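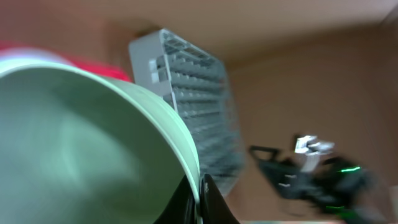
Mint-green bowl with the slotted plastic rack behind it.

Sorting and Racking Plastic Kitchenware
Demyd Symonenko, September 18, 2011

Plastic bowls and boxes dry more slowly than glass or china. The material holds little heat, so water left on it after washing stays put. Items stacked too early trap that water and develop a stale smell. The procedure below covers a mixed load of bowls, food containers and trays on an ordinary counter with one slotted rack.

What you need

A rack with an open grid. Two dry cloths, one for the counter and one for the items. A flat stretch of counter at least 50 cm long. Mild dish soap.

Step 1. Clear and wipe the counter

Move everything off the stretch you intend to use. Wipe it with a damp cloth, then with a dry one. Grit left on the surface will scratch clear plastic quickly.

Step 2. Check the rack

Run a finger along the ribs and through a few of the slots. Lime scale collects where the ribs meet the outer edge. If it feels rough, soak the rack for 5 minutes in warm water with a little white vinegar and rinse it. Slots that are blocked do not drain, and the water runs along the rib to the next item.

Step 3. Wash by size

Wash small items first and large bowls last. A large bowl can hold the rinse water for everything else – this saves filling the sink twice. Do not use a scouring pad on a glossy finish.

Step 4. Load the rack

Put flat items in first, on edge, one slot apart. Lids go in the same way. Bowls stay out of the rack unless they are small enough to stand without leaning on a neighbor. Set a large bowl upside down on the cloth with one side of the rim raised slightly.

Step 5. Place the boxes

Deep containers with a narrow opening are the slowest to dry. Lay them on their side on the counter, open end clear of other items so that air can reach the inside.

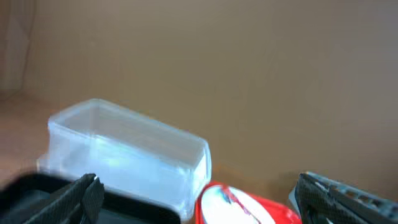 Turn each box once, after nearly half the drying time. Frosted plastic hides droplets well, so feel the inside corners with a dry finger before deciding that a box is finished.

Step 6. Nest and store

Nest bowls by diameter, largest at the bottom. Store boxes with the lids off. If shelf space is short, put the lids upright in a separate tray – dark trays show crumbs and lint poorly, so wipe them out first.

Notes

Maëlys Lefèvre suggests a sheet of paper towel between nested glossy bowls. It does reduce rub marks. For containers under 125 ml, use a mesh bag hung from a hook instead of the rack.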